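Bench tips from the Pesov robotics club
Posted April 2, 2025 by Marion Matheson

Our students are working on the lunch task for the Wastum contest, where the arm has to take a sandwich apart and sort the pieces. A few things that help at the bench:

Wipe the table before each session. Crumbs of eraser and tape end up under the parts.

Use clear bins with low sides. Tall ones get knocked by the wrist joint. 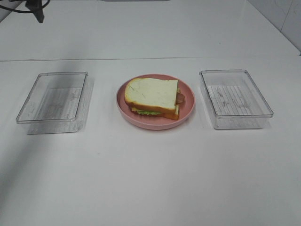 Mark the start positions with pencil, then put everything back on the marks between runs. Four runs is enough before a break.

Keep lamps where they are once the camera is set. If one gets moved, do the setup again.

Wash play food in warm soapy water and let it dry overnight.

Write down every failed pick in the log, with the run number.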